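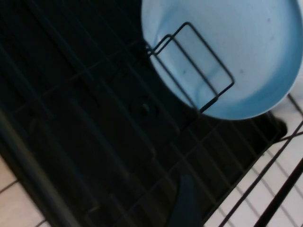
The rack from the wrist cam, with a light blue plate in the wire holder.

Okay, dish racks. I've been running kitchen tasks on a Hindach arm for a fair while now, and the rack is where I see the most sloppy practice (mine included, for the first few months!). So I've written up the routine I stick to. It borrows heavily from our Paju house rules, which started as a sticky note and are now a proper checklist.

Step 1: Set your speed cap before anything goes in the rack
Do it in the controller, and don't trust the slider on the pendant. I cap the wrist at 30 per cent for anything breakable. Crockery on tile is a nasty combo, and thin black wires over a black drip tray are hard going for a depth camera, so give it time to look.

Step 2: Mark the keep-out zones
I draw one box around the rack's outer rail and another around the plate holder. Leave a margin of 2 centimetres on each. If you're using Detosero for planning, save the zones with the task file, or they'll vanish when you reload and you'll be swearing at it like I was.

Step 3: Do a closed-gripper check
Before the first pick, send the arm to a clear spot with the fingers shut and nothing in them. Look at the wrist view.
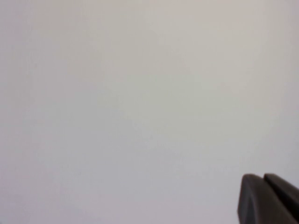 You want both tips in the same corner they were in last time, sitting close together. If they've crept, stop and redo your camera calibration. It's about 52 seconds on my setup, so there's really no excuse for skipping it!

Step 4: Hand on the stop
Whoever's running the session keeps the e-stop within reach, and no one reaches into the rack while the arm is live. Want to straighten a plate? Pause, wait for the brakes, then go in. Yes, every time.

Step 5: Write it down
Log each bump, even the tiny ones. My Futgate log is up to 1,401 entries and I still go back through it whenever I change grippers. Note the item, the speed cap and which zone it was in. I add the colour of the dish too, which has come in handy more than once.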